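How Our Town Talks About Bread
A project report for Local Food and Culture, fall term
By Sieglinde Haberkorn

When I picked this topic I thought I would be finished by the middle of October, and anyone who has ever asked a baker a simple question will know why I wasn't. I wanted to find out what people in Rulthorpe call the ordinary things they buy at a bakery, and whether the words change with age. My grandmother says "heel" for the end of a loaf, my mother says "crust," and my roommate says "the butt," which caused some trouble at breakfast and is really how the whole project got started.

Method

I made a one-page survey with 21 questions, most of them little drawings with a blank line next to them, and I left copies at 3 bakeries, the public library and the bus station café. I got 75 back that I could read. I also sat down with people for longer talks whenever they would let me, usually after two in the afternoon when the morning rush was over and there was still coffee in the pot (I drank a great deal of coffee for this report).

What people said

The end of the loaf gave me the widest spread of answers, just as I had hoped. "Heel" was the favorite among people over sixty, and "end piece" won easily with everyone under thirty. A few families had words of their own that I had never heard before, like "the knocker" and "Grandpa's slice," and I loved those best of all!

Rolls were harder. The bakery on Plutberg Street sells a small oval roll with a split down the middle, and its regular customers call it a "boat," but two blocks over the same roll is a "purse," and people there were quite firm with me about it. I had expected the newer word to be pushing out the older one. The age groups came out nearly even, though, and the street a person shopped on told me much more.
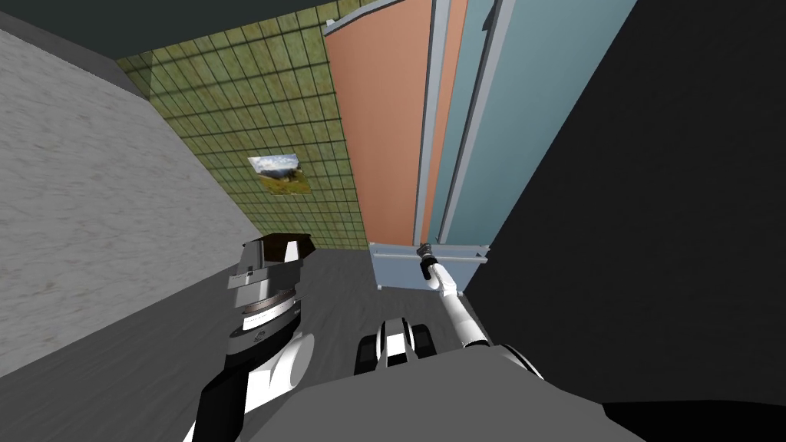 I should have asked people where they grew up, and I am sorry I didn't think of it until most of the surveys were already in. My instructor pointed out that a town of 3,000 has plenty of people who moved in from somewhere else, and they bring their bread words along with them. If I did this again I would put that question first and drop the four about cake.

I would also like to go back to the Plutberg Street bakery and ask when they first wrote "boat" on the price card. The owner thought her aunt had started it, and the aunt still comes in on most mornings before nine.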